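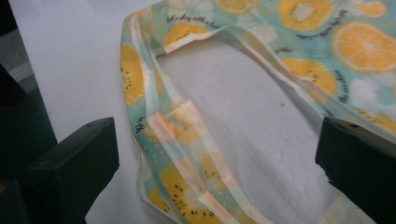
The fruit-print tote, doubled over on the table. Shiny coating, lots of folds.

Do you need to fold your tote bags? A skeptic's notes

I have read a lot of advice about tote bags, and most of it comes from people who seem to own two of them. You are told to fold each one in thirds, then in thirds again, tuck the handles in and stand the bags up in a drawer like file folders. I tried that in February. It lasted until the first grocery run, when I pulled one out and the whole row fell over.

So I went through my own pile with a kitchen timer and a bad attitude. What follows is what I kept doing afterward.

Coated bags are a separate problem

Cotton bags will put up with anything. You can wad them up, wash them hot and sit on them. A bag with a glossy plastic layer over the print is fussier. Fold it hard along the same line every time and the line stays. I had a coated one from Nusora that cracked along the crease, and after that the print came off in flakes in the bottom of my car.

Fold it loosely, once, and change where the fold goes from time to time. Or hang it from a hook by the handles, if you have a hook to spare. I don't believe in the trick of ironing a coated bag through a towel. I tried it on the cracked one, which had nothing left to lose, and it stuck to the towel.

For cleaning, use a damp cloth and a drop of dish soap. Wipe with the print side up on a flat table, then turn the bag over and do the back. Special sprays are sold for this. I bought the Fikham one, 500 ml, and could not tell the side I sprayed from the side I wiped with soap.

Leave it open for a while before you put it away. A coated bag folded up damp will smell like a pond, and no amount of baking soda got that out of mine. (I gave it two tries, which was one more than it deserved.)

The basket does more work than the bag

My real complaint about totes is that they turn into storage. You come home, you put the bag down, and three weeks later there is still a tube of something at the bottom with its cap off. A tote has no floor to speak of. Everything small slides to one corner and gets under everything else.

What helped was a plain plastic basket with holes in the sides, kept on the same table where I empty the bag. Small stuff goes in there: tubes, tins, little bottles. The bag then gets laid flat next to it, so I can see whether I missed anything.
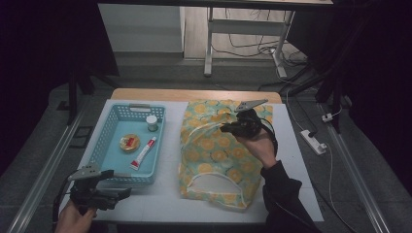
Light blue basket on the left with a bottle, a tin and a tube in it. Tote laid flat on the right.

A few things I would argue about:

Lay tubes down. The advice says to stand them on their caps so the contents run to the opening. Fine in a cup, but in a wide basket they fall over anyway.

Flat tins go on the basket floor with the lid facing up, so you can read it. Stack them and you will only ever use the top one.

Stand bottles in a corner. The two sides hold them up — the cheapest divider you will ever own.

Skip the lid. I had a Nisetti basket with a snap-on lid and stopped opening it inside a week.

Check dates when you move things over. I found an ointment that had been through at least one apartment with me.

How many bags is enough

I counted mine for this page and got 31. I use two. The rest are in a box by the door, and anyone who visits is encouraged to leave with one. Abbas Salehi wrote in to say that he keeps 43 and folds every one of them into a triangle. He says it takes him no time at all. I have my doubts, but he did send the instructions, and I'll give them a fair try on the cotton ones.

Updated 3/16/25 to add the part about the towel.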